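Workshop notebook, October
Saltow outdoor stage, sound and lighting prep

Wednesday, load-in check. Front-of-house position moved back 4 m from last season's mark to clear the new seating rail. The multicore still reaches, but with no slack at the desk end. Longer tail requested from Rimance.

Both main hangs flown and pinned. The left side sat slightly low on the first lift; re-leveled at the motor. Delay speakers on stands at the rear of the lawn, timed by ear first and then with the measurement mic. Settled on a shade more delay than calculated — vocals stay anchored to the stage that way.
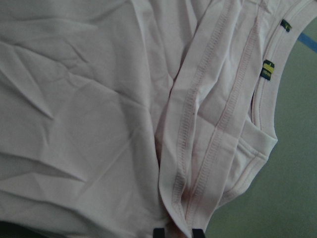

Page last changed: Wednesday, 16:40

Low end. The subs build up against the brick wall on stage right. Swept the band at low level; worst buildup centered at about 300 Hz in the mains, separate from the sub problem. Narrow cut applied on the Grabner processor and saved as the venue preset. Sub array still to be re-spaced.

Dimmers. Rack 2 tripped twice under full wash. Load on the tripping circuit came to 950 W, well inside its rating, so the breaker itself is suspect. Circuit moved to a spare way and labeled.

Open items: rain covers for the Prorlow monitors, gaffer tape, second comms belt pack for the follow spot. Run the choir mics before the band check, not after.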